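Keeping the grippers honest

By Kirsty Bickerstaff

Those of you who read the last issue will remember me grumbling about the left gripper. It had a click in it. You'd squeeze, the jaws would come together fine, and then on the way back open there'd be this tiny tick, like somebody clipping a fingernail in the next room. Ida couldn't hear it at all, which made me feel a bit unhinged, so I spent most of a Friday evening with the thing held up against my ear.

Anyway, I was right! And since several of you wrote in asking what goes into looking after the hand-held pair (thank you, I did not expect mail about pivot pins), I'm giving it the whole column.

First, the click. Our jaws are linkages, lots of short black arms swinging on round pins, and the pins are where the dirt goes. We record in kitchens and living rooms all over Skirnlow, and homes are filthy in ways you don't notice until you own something with joints. I found a twist of hair wrapped around one of the pins, so tight it had gone glossy, plus a crust that I'm fairly sure was once powdered sugar. I worked the hair out with a wooden toothpick and a lot of muttering. No metal picks near the linkages, please. I did that once in March and left a scratch on the arm that I still see every time I pick the thing up.

After that it was a dry brush, then a cotton swab with a bit of alcohol on it, then a swab with nothing on it. I know some people reach for oil at this point. We tried oil. It was lovely for a day and then we did a session with flour, and I'll let you picture the paste. Now we run everything dry, and if a joint feels stiff I clean it again before I do anything cleverer.

The click went away for an afternoon and then came back, so there was something else. It was the little screw near the middle joint, backed out just enough to let the arm shift sideways when the load came off. I'd checked it with a fingertip and it felt tight. It wasn't. You have to put the driver on it. Snug it up until it stops, open and close the jaws slowly a few times, and if they've gone sluggish, back it off a hair. Ida (Dreßler, for the new readers, she does the recordings and most of the lifting) has put a dot of paint across the screw head and the housing so we can see at a glance if it has turned. I wish I'd thought of it.

Now, pads. The fingertips are the part I get asked about the most, and they're the part that wears. After more than 33 hours of picking things up, the pads on our left unit were so shiny that a plastic wrapper would slide right out of them. You'd close on it, feel it, lift, and there'd be the wrapper, still lying on the table. Washing helps more than you'd think. Lukewarm water, a drop of dish soap, an old soft toothbrush along the ribs, and then leave them overnight. I used to dry them on the radiator and one of them curled up at the corner, so now they go on a tea towel on top of the bookcase where the cat can't get them.

If washing doesn't bring the grip back, swap the pad. I keep spares in a mint tin. What I would say is change both pads on a unit together, even if only one looks tired, and then do your calibration over. I skipped that step the first time and the closing width came out wrong in Brisar (our logging program) for the whole next session. The jaws were shut and the trace said they weren't. Ida had to go back and fix it by hand and was very nice about it.

Calibration itself is boring and quick. Jaws fully open, hold, press the key. Jaws fully closed, with nothing between the pads, hold, press the key. Do it slowly! The hold is the bit people rush. Then I close on a wooden block whose width I know and check that the number looks sensible. If it's off I do it all again before I go hunting for a fault, and nine times in ten I'd just been impatient.

Then the camera. Ours looks down over the jaws, so it sees whatever the fingertips are doing and a good slice of the room past them, and it gets steamed, splashed and thumbed. A lens cloth lives in my apron pocket and I wipe before each take. I also check that the mount hasn't crept. The easy way is to open the jaws and look at the live view: the two arms should come up into the picture evenly from either side, the same as they did last week. We keep a print of the good view taped inside the case lid. If one arm sits higher, something has been knocked, and it's usually because somebody (me) put the unit down on its nose.

About putting it down, while I'm on the subject. With a pair of grippers you have a hand in each, and when the phone rings you have to park one of them somewhere, and that somewhere is always the worst possible surface. I now take a folded dishcloth to every session just to lay them on. It has saved us more grief than any tool in the box.

Cables next, quickly. Leave a loop of slack at the wrist. I've stopped taping ours down because the tape gums up the grip and then your palm sticks to it. A soft tie does the job, done up loosely, and I feel along the cable for kinks while the kettle's boiling.

The last thing is trash work, which gets its own rules in this house. Ida wanted a batch of sessions around the waste bin, so tissues, wrappers, foam fruit nets, all the light scrunchy stuff that drives jaws crazy. Foam nets are the worst of the lot for the linkages. The strands hook over the edge of an arm and you don't see it until you try to open. So after any bin session the pads come off and get washed that same day, and I go around every pin with the brush whether it looks dirty or not. I also wipe down the bar you hold, because you'd be amazed. Well, you wouldn't be.

We did the first of those sessions on Saturday, October 27, 2018, and the click did not come back. I listened for it the entire time.

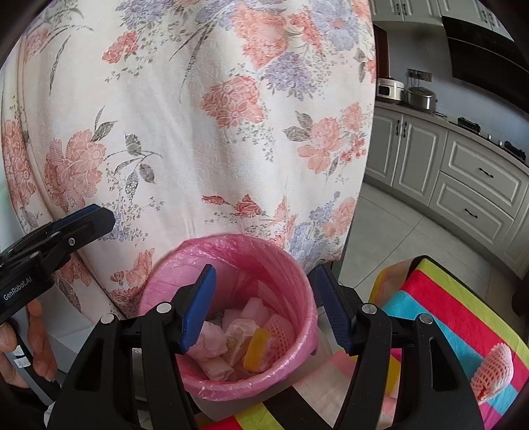 Vol. 2, No. 12

Pink bag in the bin, fruit net waiting on the striped cloth, and the other gripper coming in from the left by the flowered curtain. If you're lining up your own camera, look at where the jaws sit on either side of the bin's mouth. Both pads in view and the inside of the bag visible between them is how I like it before we start.

Next time I'll do the carrying case, which needs new foam, and I'd love to hear what you've all been cutting yours out of. Bread knife? Ida says bread knife. Write to me at the usual address, and if anybody has spare ribbed pads they aren't using, I'll trade you for jam.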